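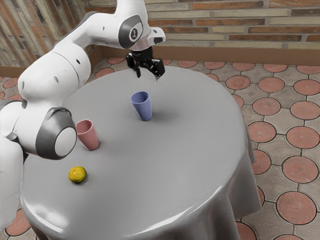

The Tondulstead Print Trail list is a small, tidy table of every linocut, etching, screenprint and woodcut you can walk in and see in town without an appointment. It started as a scribbled map on the back of a Dornero gallery flyer and it's grown into something we're really proud of!

## What's in it

- `works.csv` – 147 prints, one row each
- `venues.csv` – 8 venues, from Dornero down to the hallway of the Brenlow library
- `artists.csv` – 44 artists, with the name spelled the way they sign it

Join works to venues on `venue_id`, and works to artists on `artist_id`. Dimensions are in millimetres, height first. Text is UTF-8, and please keep it that way – the older Auer Street rows lost all their umlauts once and it took a whole weekend to put them back.

## Shape and hang
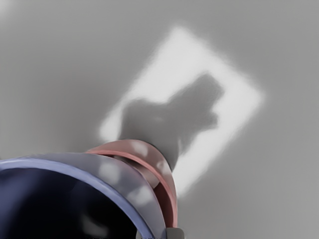

The `hang` column records how a work sits on its wall: `portrait`, `landscape`, `square` or `diagonal`. It describes the sheet as displayed, so a portrait print that an artist has chosen to turn on its side goes in as `landscape`. Most rows are easy. The fun ones are the pieces set on a slant, like a bright white rectangle lying tilted on plain, even grey, with one corner pointing up. Those are `diagonal`, and height and width are still measured along the sheet's own edges. Ingeborg Kofler has a gorgeous run of them upstairs at Dornero, so filter on her name if you want to see how we've entered them.

## Colours

`palette` holds up to three plain colour words, strongest first. We went with everyday names (rust, slate, lavender, cream) over ink codes, as printers mix their own and the tin hardly ever tells you what ended up on the paper.
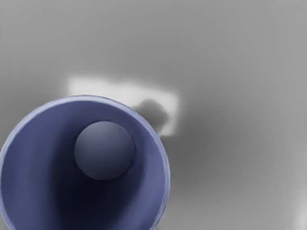 Grey and black both count as colours. Bare paper doesn't, even when it's half the picture. If you can't choose between two words, pick the one you'd use talking to a friend and put the other in `notes`.

## Known gaps

- Opening hours were checked in October and do drift over summer.
- More than 30 works have no year. We leave the cell empty; please don't guess.
- Editions are listed once per venue, so the same woodcut can turn up twice.
- Nothing from private studios yet.

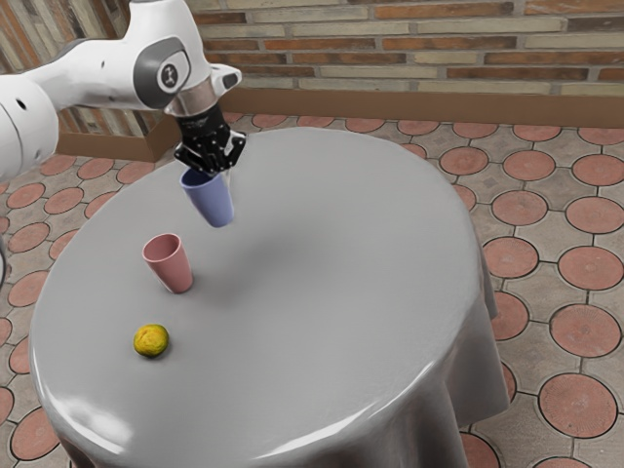 ## Adding a print

Go and see it first, that's the best bit! Then copy the last row of `works.csv`, give it the next number and send your change through. Wendelin Lanz reads every new row and is very patient about commas. Artists who'd like a row fixed or removed can ask at the Dornero front desk.

## Licence

CC BY 4.0 for the tables. Copyright in the prints stays with the artists.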